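Home | Films | People | Events | FAQ | Contact

Frequently asked questions about the Clarthorpe Short Film Days

We have collected on this page the questions which come to our office most often. Please read it before you write to us, as the answer may be already here. If it is not, the address is at the end. Page last changed on Wednesday, May 14, 2025.

What are the Short Film Days?

It is a small festival for short fiction films, held every November in Clarthorpe. We show films from anywhere in the world, but our main interest is acting. The prizes go to performers and not to directors or producers, and this surprises some people who are used to other festivals. Directors are of course very welcome, and most of our guests are in fact directors who come together with their actors.

The festival was started by Brijesh Singhal, who acted on television for many years before he moved here. He is still our artistic director and he watches every film that is accepted for the second round.

Who can send a film?

Any person or company that holds the rights of the film. You do not need to be a professional. Last year we received 502 films, and a good part of them came from students and from people who have another job during the day. If the film was made at a film school, please check first with the school if you are allowed to send it. We had two cases where the school complained afterwards and we had to take the film out of the programme, which was sad for everybody.

How long can the film be?

The limit is 25 minutes, with the end titles included. We do not make exceptions. A film of 26 minutes will be returned, even when it is very good. There is no minimum length.

Is there a fee?

Yes. The fee is 8 pounds for each film. It pays for the hall and for the people who prepare the subtitles. If the fee is a difficulty for you, write to Analyn Evangelista before you send the film and explain it in a few lines. She can give a free entry, and she will not ask you for any proof.

The fee is not given back if the film is not selected. It is given back if we cancel the festival.

Do films need English subtitles?

If the language of the film is not English, yes. The subtitles can be simple, but please let a second person read them. Mistakes in spelling are not a reason to refuse a film. Subtitles that disappear too quickly are a bigger problem, because then the jury looks at the bottom of the screen and misses the faces.

We also ask for subtitles in English for films in English, so that deaf visitors can follow them. This is a new rule. For this year we will still accept films without them, but from next year it will be required.

What does the jury look at?

The jury has three members and it changes every year. This year they are Rajkumari Gautam, Girish Lodhi and Milagros Quispe. Rajkumari Gautam works mostly in the theatre, and many visitors will know her from the stage version of "The Lamp Seller". Girish Lodhi is a casting director. Milagros Quispe acted in the series "Sarmiento" and now teaches voice.

They discuss only the acting. The quality of the camera or the price of the costumes should not have an influence. I have sat in the room during these discussions, and I can say that they take it seriously - one year they spoke for almost an hour about a single telephone call in a film of six minutes.

Can I contact the jury members?

No, not before the prizes are given. Please do not write to them on their private pages either. After the closing evening they are usually happy to talk, and you will find them in the foyer.

Which prizes are there?

There is one prize for a leading performance, one for a supporting performance and one for a performer under 18. The leading prize is 375 pounds and a weekend of acting lessons with the Tidance studio, who have been our partner since the second edition. The other two prizes are the lessons only. If the winner lives in another country, the lessons can be taken by video call.

There is also a prize of the public. It has no money, but the winning film is shown again on the last evening.

Can a child win the prize for the leading performance?

Yes, it is possible, and then the prize for under 18 goes to another performer. For winners below 16 years, the money is paid to a parent or guardian.

Where are the films shown?

In the Sekent Hall, behind the old post office. Trains stop in Clarthorpe every hour, and from the station it is a walk of ten minutes. There is a car park but it is small. The hall has a ramp at the side entrance and places for wheelchairs in the first and in the last row. If you need one of these places, please mark it in the form when you buy the ticket.

Hot drinks are sold in the foyer before each showing and in the breaks. You may take your drink into the hall if it has a lid. Food is not allowed inside, with the exception of what you need for health reasons.

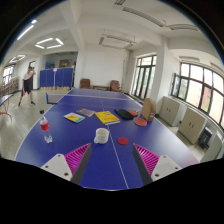

How do I buy tickets?

The sale opens six weeks before the first evening, on the website and at the desk of the hall. A ticket is valid for one block of films, and a block lasts between 80 and 95 minutes. There is also a pass for all blocks. The pass does not reserve a seat, so the holders of a pass should arrive a little earlier, mainly on Saturday.

Students and people without work pay half. We trust you in this matter and we do not check cards at the door.

My film was selected. What do I receive?

Two passes for all blocks, and one night in a guest house for two persons. More members of your team can come, but they must pay their own room. We cannot pay travel from abroad. We can write a letter of invitation if you need it for a visa, but please ask for it on the same week when you hear from us, as the embassies are slow.

You will also be asked to send a photograph of the main performer and a short biography, of not more than 120 words. Please write the biography in the third person. We correct the English if it is necessary, and we send it back to you to confirm before we print it.

Can I ask for an autograph or a photo with a guest?

In general yes, but it is the decision of the guest. Please wait until the talk after the film is finished. Some of our guests are young performers, and for them you must ask the adult who is with them. During the films all photography is forbidden, also without flash.

Do you publish the private details of actors?

No. We receive many letters where people ask us the age, the salary or the family situation of an actor who was here. We publish only what the performers write in their biography. If something is not there, we either do not know it or we are not free to tell it. Letters to performers can be sent to the office and we pass them on, but we cannot promise an answer.

Why is there so little about the earlier editions on the website?

The old website was lost when the company that kept it was closed. We are putting back the programmes little by little, from the printed copies. The editions of the last four years are complete. If you have a printed programme of the first or the third edition at home, we would be very glad to borrow it, and we will return it by post.

Can I help during the festival?

Yes, we need helpers at the door, at the desk and for the guests who arrive by train. You should be at least 16 years old and free for two evenings. Helpers can see all the films on the days when they do not work. Knowledge of Spanish, Hindi or Tagalog is useful but it is not a condition.

I sent my film and heard nothing. Is this normal?

You should receive a short confirmation in three working days. If it does not come, look first in the folder for unwanted mail. Then write to the office with the title of the film and the name of the director. The answer about the selection itself comes later, to all on the same day, at the beginning of September.

How can I reach the office?

By e-mail through the contact form, or by post at Clarthorpe Short Film Days, PO Box 1717, Clarthorpe. We are in the office on Tuesday and Thursday afternoon. In the two weeks before the festival we are there every day, but the answers are slower.

Recent on this site

Interview: Milagros Quispe on learning a role by ear
The jury for this year is complete
How to write a short biography for a programme
Tidance studio: open lessons in summer
Winners of the last edition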